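Prilley Nesting Bowls, mixed colors

Sold by the set. Plastic, round, bright, and cheerful enough that I've stopped putting them away between meals.

I started carrying these in the shop in August, after a whole summer of using them at my own house, and they've outsold every other bowl we have. I think it's the color! People come in for a can opener and leave with an armful of orange and purple. The regular set comes as a mix of bowls and plates in different sizes, and you don't get to pick the colors one by one (sorry, I did ask), but you'll always get a good spread. Lime green, a light cyan, a couple of blues, orange, purple. If you're the kind of person who wants everything to match, we've got the Curkau stoneware on another page and it's lovely. If you want lunch to look like a party, stay right where you are.
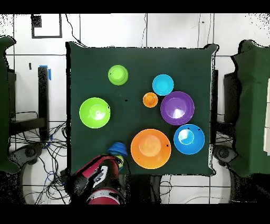 By Bakari Rotich
Kitchen and Table
Updated April 1, 2026

Okay, so let me tell you how I use them, piece by piece, because the sizes matter more than the colors once you get them home.

The small bowls are for dips, olives, nuts, the egg you've cracked before you trust it in the batter. I like the little orange one for salt when I'm cooking, and I've been known to eat exactly one scoop of ice cream out of it and call that self-control. They're also a very good size for a kid who wants "their own" of whatever's going.

The medium bowls are the ones you'll reach for every morning. Cereal, soup, leftover rice with an egg on top. They're deep enough that you can carry soup from the stove to the couch without holding your breath, and the rim gives your thumb somewhere to go. The purple is my favorite and I hide it from my family.

The large ones are for salad and popcorn and fruit on the counter. And then there's the big plate, which I use under corn on the cob, under watermelon, under a pile of tortillas, under anything that drips or rolls. It has a dip in the middle, so juice stays put on the way outside.

What it's like to live with them

They nest. Same-size bowls go one inside the next in a tall skinny stack, and different sizes tuck together too, small into big, so a whole set takes up one corner of a shelf. I keep mine lined up by size on the low shelf next to the sink, where everybody can reach. If yours stick together after washing (mine do when I stack them damp), give the top one a little twist and it'll pop loose.

They're light. I can carry a full set out to the yard under one arm with the drinks in the other hand. The flip side is that an empty one can take off in a good wind, so put the chips in first and then set it down.

They're not silent. Plastic on a bare table makes a bit of a clatter, and at my house that got old fast with small kids around. I put a cloth down now and it's much better. Dark green is what I'd pick, by the way, every one of these colors looks great on it and it doesn't show a tomato stain from across the room. We sell the Makori square tablecloth in dark green if you need one, and it washes well.

Washing up

Top rack of the dishwasher, or by hand with warm water and a soft sponge. I do mine by hand most nights, it takes no time. Please don't use steel wool or the rough green side of a scrubber on them. The insides are glossy when they're new and that shine is the first thing to go if you scour it. I ruined one of my own blue ones that way, getting baked-on cheese off it (my fault for putting it in there so hot), and it's been the dog's water bowl ever since.

Tomato sauce and turmeric will leave a tint if you let them sit overnight. Rinse the bowl out after dinner, even if you're not washing up until morning. If you do get a stain, a paste of baking soda and water left on for a bit usually lifts most of it.
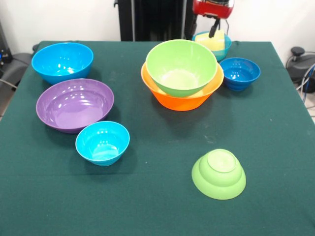 I also leave a sponge sitting in one of the small bowls by the sink. It keeps the counter from getting that puddle, and you can rinse the bowl whenever you rinse the sponge. It's such a small thing and I'd never go back to the wire caddy, which rusted on me anyway. A bunch of customers have told me they do the same, or they use the small ones for rings and watches while they wash.

Microwave and oven

Keep them out of both, please. I know, I know. I heat my soup in a mug or a pan and pour it over. They're fine with hot food, but they aren't meant for the microwave, and the oven is a hard no. The freezer is okay for an hour or so if you're chilling a salad bowl. I wouldn't store things frozen in them.

Setting out a table for a crowd

Something I've learned from a lot of birthday parties: put the biggest pieces down first with room between them, then fill in with the small ones. If you start with the small bowls you end up with dips all over the place and nowhere to land the salad. On a square table I like to keep one corner clear so people have somewhere to put a cup down. And give each dip its own color! Then when somebody asks which one has peanuts in it, you can just say "the purple one" and be done.

For clearing up, scrape everything into the largest bowl, stack the others by size as you go, and you can usually get it all back to the kitchen in one trip.

How they compare

I get asked about the Dimby bowls a lot. They're a nice bowl, a little heavier, with straighter sides. They feel more like a grown-up dinner bowl, and if you mostly want something for pasta I'd send you there. They don't stack down as far though, and the colors are on the quiet side. For camping, kids, parties, the patio and plain old Tuesday-type breakfasts, I'd take the Prilley every time.

Ordering

We keep nearly 500 sets in the back room, so regular orders go out fast. If you're buying for a school, a camp or a day care, we've done orders as big as 2,000 pieces, and anything over 200 gets the bulk price. Send me a note first on those so I can check that we have the sizes you want. I can usually weight a bulk order toward small bowls or toward plates, which the camps like.

You've got 3 choices at checkout: the mixed set, small bowls only, or large pieces only. Single replacements aren't listed, but write to me if you've lost one (or melted one) and I'll look through the odds and ends box. No promises on color.

Returns are fine as long as they haven't been used. If one shows up cracked, send me a photo and I'll mail you another, you don't need to ship the broken one back.

Care card and size chart are in the box. Questions go to the contact form at the bottom of the page, and I'm the one who reads those, so be nice!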